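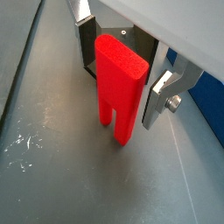 Magnus Urquhart nous écrit que ses ligatures fuient toujours au même endroit, sur le bord du tissu, et il demande s'il faut serrer davantage ou changer de fil. Il a essayé le coton à crochet, la ficelle de cuisine et le raphia, avec le même résultat.

Changer de fil ne suffira pas si le tissu est monté sec. Pour une teinture à réserve nouée, mouillez la pièce, essorez-la à la main, puis nouez. Les fibres gonflées se tassent mieux sous le lien. Un fil de lin ciré fait très bien l'affaire, tout comme le fil de nylon des selliers, qui se récupère d'une fois sur l'autre. La ficelle de cuisine boit le bain et le conduit sous la ligature : gardez-la pour les rôtis.

Sur les bords, repliez deux centimètres vers l'intérieur avant de faire le premier tour. On commence par trois tours très serrés, on continue en spirale, on revient sur ses pas et on arrête par un nœud plat. Coupez les bouts courts, ils se prennent dans les autres nœuds au moment du rinçage.

Préparer le tissu

Un coton neuf est presque toujours apprêté. Lavez-le à 60 degrés avec des cristaux de soude, une cuillère à soupe par litre, sans adoucissant. Si une goutte d'eau posée sur le tissu sec reste en perle, relavez. Les draps anciens prennent la couleur sans difficulté, sauf aux endroits reprisés avec un fil synthétique, qui restent clairs.

Pesez le tissu sec et notez le poids sur un papier. Pour la garance, je compte 51 grammes de racine pour 100 grammes de coton, mordancé à l'alun la veille. Ishbel MacBrayne en met moitié moins et obtient un rose saumon que je trouve fade, mais elle teint surtout de la laine.

Le bain

Prenez un récipient en inox ou en émail sans éclats, assez grand pour que le tissu bouge. Il ne doit plus jamais servir à la cuisine. La garance se chauffe lentement et ne doit pas dépasser 70 degrés, sinon elle tourne au brun. Comptez une heure à température, puis laissez refroidir dans le bain, toute la nuit si possible.

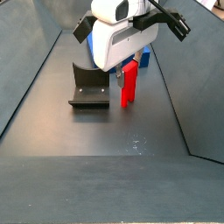 Remuez de temps en temps avec une baguette lisse — une baguette rugueuse accroche les ligatures et tire des fils. Les paquets très serrés ont tendance à remonter. Une assiette en faïence posée à l'envers les maintient sous la surface.

Pour une cuve à l'indigo, la méthode change. On plonge la pièce doucement, sans faire de bulles, on la garde sous la surface pendant 10 minutes, on la sort en la pressant contre la paroi et on la laisse verdir puis bleuir à l'air. Quatre ou cinq passages courts donnent un bleu plus solide qu'un seul long. Entre deux passages, ouvrez les plis avec les doigts, sans toucher aux nœuds.

Rincer et dénouer

Rincez une première fois à l'eau froide avec les ligatures en place. Dénouez ensuite, au découd-vite plutôt qu'aux ciseaux, en passant la pointe sous le nœud et jamais sous les spires. Rincez de nouveau jusqu'à ce que l'eau soit claire. Pour l'indigo, ajoutez un trait de vinaigre blanc à l'avant-dernière eau.

Séchez à l'ombre, à plat ou sur un fil recouvert d'un vieux linge. Repassez à l'envers, le tissu encore un peu humide. Les petites fronces laissées par les liens partent au deuxième lavage, et certains préfèrent les garder.

Taches

Sur les mains, du savon noir et une brosse à ongles. Sur un évier en grès, une pâte de bicarbonate laissée dix minutes. Sur le bois, l'indigo ne part pas, il faut poncer. Étalez donc une toile cirée avant de commencer et gardez un seau d'eau à portée de main.

Les fonds de bain de garance se conservent deux ou trois jours au frais, couverts. Ils donnent encore un joli pêche sur de la soie. Au-delà, ils moisissent.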